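Grerkow 作業テーブル Kornetti（コルネッティ）
梱包・仕分け・家事室・工作室向け 天板ライトグレー 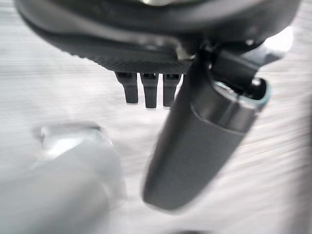

Kornettiは、立ち作業と座り作業の両方に使えるGrerkowの作業テーブルです。梱包、検品、衣類たたみ、紙もの整理など、物を広げて並べ、また片付けるという作業を一日に何度も繰り返す場所に向けて作りました。天板の色はライトグレーの1色です。濃い色の小物も白い紙も見分けやすく、長い時間見ていても目が疲れにくい明るさに調整しています。

旧モデルからの主な変更点は、天板の表面仕上げ、脚の取り付け金具、それと配線孔の位置です。旧モデルをお使いの方は、ページ後半の「旧モデルとの互換性」もご覧ください。

サイズ
S、M、Lの3サイズがあります。奥行きは3サイズとも共通で、幅だけが変わります。

Sは一人で座って使う幅です。家庭の家事室や、店舗のレジ裏での包装作業に多く選ばれています。
Mは段ボール箱を組み立てながら、横に納品書やテープを置いておける幅です。迷ったときはMをおすすめしています。
Lは二人が並んで作業する幅です。壁付けにも、部屋の中央に置く島型の配置にも対応します。

各サイズの寸法図は、ページ下部の資料欄からダウンロードできます。設置場所が狭い場合は、テーブル本体の寸法のほかに、椅子を引く分と、後ろを人が通る分を足して確認してください。搬入経路では、エレベーターの間口と階段の踊り場がよく問題になります。天板は分割できません。

天板
厚さは24mmです。芯材に樹脂含浸した板を用い、両面に同じ化粧材を貼っています。片面貼りの天板は湿度の変化で反りが出やすく、旧モデルでは梅雨の時期にご相談をいただくことがありました。両面貼りに変更したあとは、反りに関するお問い合わせが減っています。

表面はつや消しです。照明の映り込みが少なく、窓際に置いても紙の文字が読みにくくなりません。手触りはさらりとしていますが、ざらつきはなく、薄い布や包装紙を滑らせても引っかかりません。鉛筆の線は消しゴムで消せます。油性ペンの跡は、付いてすぐであれば消毒用アルコールを含ませた布で拭き取れます。時間がたったものは薄く残ることがあります。

縁には同色の樹脂材を巻き、角は丸めてあります。腕を載せて作業しても当たりが強くなりません。縁材だけの交換もできますが、専用の圧着が必要なため、工場でのお預かり修理になります。

カッターでの直接の切断作業には向いていません。切断作業が多い方は、別売のカッティングマットを併用してください。マットは天板の奥行きに合わせた寸法で、S、M、Lそれぞれに用意があります。

脚とフレーム
脚は角形の鋼管で、粉体塗装を施しています。色はダークグレーとホワイトから選べます。脚の先にはアジャスターが付いており、床の傾きに合わせて高さを微調整できます。フローリングで使う場合は、付属のフェルト付きキャップに付け替えてください。キャップを付けた状態でもアジャスターは回せます。

高さは脚の差し替えで2段階から選びます。低いほうは椅子に座る作業用、高いほうは立って行う作業用です。昇降機構はありません。作業の途中で頻繁に高さを変えたい方には、別シリーズの昇降式テーブルをご案内しています。

フレームは天板の縁から少し内側に入っています。箱や収納かごを天板の下に押し込んでも、フレームに当たって止まることが少ない構造です。長辺側には横桟がなく、座ったときに膝がぶつかりません。短辺側の横桟は、後述のGulham棚の受けを兼ねています。

耐荷重
天板全体で50kgです。荷重が天板の上に均等に載っている場合の値で、一点に集中する場合はこれより小さくなります。重い機材を載せる場合は、脚の真上に近い位置に置いてください。天板の上に人が乗ったり、腰掛けたりしないでください。

Lサイズの耐荷重もSサイズと同じ値です。幅が広いぶん物が集まりやすくなりますので、載せるものの合計をあらかじめ確認しておくことをおすすめします。

配線孔
天板の奥側に配線用の孔があります。旧モデルでは中央にありましたが、ラベルプリンターやスケールを置くと孔がふさがってしまうというご意見があり、左右の隅に移しました。使わない孔には付属のふたをはめてください。ふたは天板と段差がなく、上に紙を広げても跡が付きません。

天板の裏には電源タップを固定するための下穴があります。市販のタップの多くが取り付けられますが、取り付け穴の間隔は製品によって異なります。寸法図でご確認ください。

オプション
Gulham棚
天板の下に取り付ける棚です。短辺側の横桟に載せてねじで留めます。段ボールの平板、緩衝材のロール、予備のかごなど、使う頻度が中くらいのものを置く場所として考えています。棚板の色は天板と同じです。Lサイズでは中央に補強金具が1個付きます。

Gulham上置き
天板の奥に立てる低い棚です。テープ、はさみ、伝票の束などを置きます。奥行きが浅く、天板の作業面をあまり狭くしません。背板はありませんので、壁から離して使う場合は、物が後ろへ落ちないように別売の落下防止バーを付けてください。

仕切りトレー
天板の上にそのまま置いて使う浅いトレーです。ねじ、ボタン、クリップのような小さなものを仕分けるときに使います。仕切り板は溝に差し込む方式で、位置を変えられます。積み重ねができ、使わないときはGulham棚に収まります。

キャスター脚
ストッパー付きのキャスターに交換するための脚です。標準の脚とは長さが異なり、取り付けたときの天板の高さが標準の立ち作業用とそろうようになっています。座り作業用の高さには対応していません。移動させるときは天板の上の物を下ろしてください。

設計担当より
Kornettiの設計はヤミラ・スニガ（Yamila Zúñiga）が担当しました。以下は開発時の記録からの抜粋です。

「作業台の使い方を見せていただくと、どのお宅でも、どの仕事場でも、手前側の半分に作業が集中していました。奥の半分は物置きになっています。そこで奥行きを増やすことはやめて、奥には低い棚を立てられるようにし、手前を広く空けることにしました。

色については最後まで迷いました。真っ白の試作も作りましたが、白い封筒を並べると縁が見えなくなります。濃いグレーは汚れが目立たない反面、黒い部品を落としたときに探すのに時間がかかりました。今の色は、その両方を並べて試した結果です。

高さは、段ボール箱を載せた状態で決めています。何も載っていない天板で楽な高さは、箱を載せると高すぎます。立ち作業用の脚が少し低いと感じる方は、箱を載せた状態でもう一度確かめてみてください。」

組み立て
2名での組み立てをお願いしています。天板を裏返して床に置き、脚を取り付け、最後に起こす手順です。一人で起こすと脚の付け根に無理な力がかかり、金具が曲がることがあります。

1 梱包材を床に敷き、天板を裏向きに置きます。
2 脚を四隅の金具に合わせ、ボルトを手で軽く締めます。この段階では工具を使いません。
3 短辺側の横桟を取り付けます。
4 すべてのボルトが入ったことを確認してから、付属の六角レンチで順に本締めします。
5 二人で両端を持ち、持ち上げて起こします。脚を床に引きずらないでください。
6 アジャスターを回して、がたつきをなくします。

ボルトの締め直しは、使い始めてひと月ほどたったころに一度行ってください。その後は移動や模様替えの際に確認していただければ十分です。

設置まで依頼する場合は、注文画面で「組み立て設置」を選んでください。作業後の梱包材は配送員が持ち帰ります。古いテーブルの引き取りは地域によってお受けできないことがあります。

お手入れ
ふだんは、水で濡らして固く絞った布で拭き、そのあと乾いた布で水気を取ってください。汚れが落ちにくいときは、薄めた中性洗剤を使います。メラミンスポンジ、クレンザー、シンナー類は使わないでください。つや消しの表面が部分的に光り、元に戻りません。

テープの糊が残ったときは、新しいテープを上から押し当ててはがす作業を何度か繰り返すと取れます。それでも残る場合は、市販のシールはがしを布に取り、目立たない場所で試してからお使いください。

熱い鍋やアイロンを直接置かないでください。アイロン作業に使う場合は、必ず厚手のアイロンマットを敷いてください。蒸気が同じ場所に当たり続けると、縁材がはがれる原因になります。

脚の塗装に傷が付いた場合は、補修用塗料をご用意しています。ダークグレーとホワイトがありますので、本体の色を確認のうえご注文ください。

旧モデルとの互換性
旧モデルの天板に、新しい脚は取り付けられません。金具のねじ位置が異なります。旧モデルの脚を新しい天板に付けることもできません。

Gulham棚は旧モデルにも取り付けられます。ただし横桟の形が違うため、変換金具が必要です。変換金具は棚をご注文の際に備考欄へ「旧モデル用」と書いていただければ同梱します。

Gulham上置きと仕切りトレーは、新旧どちらのモデルでもそのまま使えます。新旧のテーブルを並べて使うことも可能ですが、縁の丸みが少し違うため、継ぎ目に細い溝ができます。高さはアジャスターでそろえられます。

仕様
品名　Grerkow 作業テーブル Kornetti
サイズ　S／M／L
天板色　ライトグレー
天板厚　24mm
脚色　ダークグレー／ホワイト
高さ　座り作業用／立ち作業用（脚の差し替え）
耐荷重　50kg（等分布）
付属品　六角レンチ、フェルト付きキャップ、配線孔ふた、組み立て説明書
保証　3年
使用環境　屋内専用

よくあるお問い合わせ
天板だけ購入できますか。
購入できます。お手持ちの脚に取り付ける場合は、下穴の位置が合うかを寸法図でご確認ください。新しく穴をあけた天板は、反りと割れについて保証の対象外となります。

立ち作業用の脚で買って、あとから座り作業用に変えられますか。
脚だけの追加購入で変えられます。金具は共通ですので、天板側の作業はありません。

クランプで照明を取り付けられますか。
天板の厚さに対応したクランプであれば取り付けられます。フレームが内側に入っているため、長辺、短辺のどちらにも挟む余裕があります。締め付け跡を避けるため、当て板を挟んでください。

屋外やガレージで使えますか。
屋内専用です。シャッターを開けたまま使うガレージのように、雨や直射日光が入る場所は避けてください。

子どもの工作や裁縫に使えますか。
お使いいただけます。座り作業用の高さは大人の椅子に合わせてありますので、小さなお子さまには足置き付きの椅子を組み合わせてください。水彩絵の具は濡れた布で拭き取れます。

Lサイズを真ん中で仕切って使いたいのですが。
専用の仕切りはありませんが、Gulham上置きを天板の中央に横向きに置いている方がいらっしゃいます。その場合は固定ねじが使えませんので、滑り止めシートを敷いてください。

納期と配送
在庫のあるものは、ご注文の確認後に倉庫から順次出荷します。脚の色と高さの組み合わせによっては取り寄せになります。取り寄せの場合は、注文確認メールで出荷予定をお知らせします。

天板と脚は別の箱で届きます。配送会社の都合で到着が前後することがあります。箱に穴や大きなつぶれがあるときは、開封する前に箱の状態を写真に撮り、窓口までご連絡ください。

組み立て後の返品はお受けできません。未開封で返品される場合の送料はお客様のご負担となります。

販売・お問い合わせ
販売はオカンポ（Ocampo）が行っています。複数台の見積もり、配置のご相談、部品の取り寄せは、法人窓口のバルタサル・ダサ（Baltasar Daza）が承ります。見積もりのご依頼には、サイズ、脚の色、高さ、台数、搬入先の階数とエレベーターの有無をお書き添えください。月曜日は前週末のお問い合わせが重なるため、返信が翌日になることがあります。

資料
寸法図（S／M／L）
組み立て説明書
Gulham棚 取り付け説明書
旧モデル用変換金具 取り付け説明書
部品価格表

関連商品
Grerkow カッティングマット
Grerkow 昇降式テーブル
Gulham 落下防止バー
Kornetti 補修用塗料

表示の色は、お使いの画面によって実物と異なって見えることがあります。天板の色見本をご希望の方には、小片を無料でお送りしています。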